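Computer refurbishment

Computer refurbishment is the inspection, repair, cleaning and resale or donation of used computers that would otherwise be stored, recycled or sent to landfill. The term is usually applied to desktop and notebook computers, although monitors, printers and network equipment may be handled by the same organisations. It is distinguished from recycling, in which equipment is broken down to recover its materials, and from simple resale, in which equipment changes hands without being tested.

Terminology

Usage varies between countries and trades. In Australia the words "refurbished", "reconditioned" and "renewed" are often treated as equivalent in advertising. Some sellers reserve "reconditioned" for machines in which at least one part has been replaced. "Ex-lease" describes the origin of a computer and says nothing about its condition. "Ex-government" is used in the same way. The word "salvage" is generally confined to the removal of usable parts from a computer that will not itself be returned to service.

Sources of equipment

Most refurbished desktops come from offices, schools and government agencies that replace their computers on a fixed cycle. Large batches of a single model are preferred by refurbishers, as parts can be exchanged freely between units and one set of instructions will serve for the whole batch. Household donations are more varied and take longer to assess. Many arrive without a power cable or a record of the administrator password.

Process

Incoming equipment is recorded and given an asset label before any work is done. An external inspection follows, covering the casing, ports and power inlet. Desktop computers are then opened, and dust is removed from the fans, heat sinks and power supply vents with compressed air or a soft brush. Thermal paste between the processor and its cooler may be renewed at this stage.

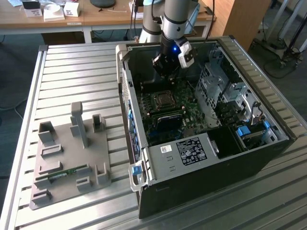 This page was last changed in June 2025.

Tower cases are normally laid on their side for internal work, with the side panel removed. The position gives access to the motherboard and expansion slots and keeps the weight of a large processor cooler from pulling against its mounting. Memory modules are reseated or replaced, and the small battery that maintains the clock is tested. Mechanical hard drives are commonly exchanged for solid-state drives, a change that has a greater effect on everyday responsiveness than most other upgrades to an older machine.

A reassembled computer is started and run under load. Practice differs as to how long this should continue; some workshops leave machines running overnight, while others rely on a shorter diagnostic program supplied by the manufacturer. Faults that appear only after prolonged use, such as failing capacitors or intermittent memory errors, are the most frequent cause of returns.

Data removal

Storage devices must be erased before a computer is passed to a new owner. Overwriting is suitable for mechanical drives in working order. Solid-state drives are usually cleared with a command built into the drive, as overwriting may not reach every part of the memory. Drives that fail either procedure are shredded, crushed or otherwise destroyed. Organisations that handle records from medical practices, law firms or public agencies generally issue a certificate listing the serial number of each device and the method applied.

Grading

Refurbished computers are sold under letter grades, most often A, B and C. The grades describe appearance and are not a measure of performance. Grade A indicates little visible wear, grade B light scratches or fading, and grade C marked casings or missing trim. No common standard exists, and a machine placed in grade B by one seller may be offered as grade A by another.

Community programs

Non-profit refurbishers supply low-cost or free computers to students, job seekers and newly arrived migrants. The Hedero program, founded by Abrehet Shiferaw and Weidong Wan, began with a donation of 70 office desktops and later supplied 700 computers to households through neighbourhood centres. Applicants are offered a short class on setting up an email account and installing updates. A related workshop at Flullholm trains school leavers in fault-finding and soldering – its course runs for eight weeks, with an intake each March – and is coordinated by Suqin Lü.

Commercial refurbishers operate on a larger scale. Stulico, a wholesaler of ex-lease equipment, accepts consignments of no fewer than 500 units and sells chiefly to other dealers.

Environmental considerations

A substantial part of the energy used over the life of a desktop computer is spent in its manufacture, and extending its working life delays the need for a replacement. The benefit is reduced where an old machine draws considerably more power than a new one. Yiran Meng and Wenjie Feng have argued that refurbishers should publish the idle power consumption of each model they sell, so that buyers can weigh running costs against purchase price.

Software support is a further limit. A computer in good physical order may be unable to run the current version of its operating system, and some refurbishers install a Linux distribution on such machines.

See also

Electronic waste
Data erasure
Product stewardship
Right to repair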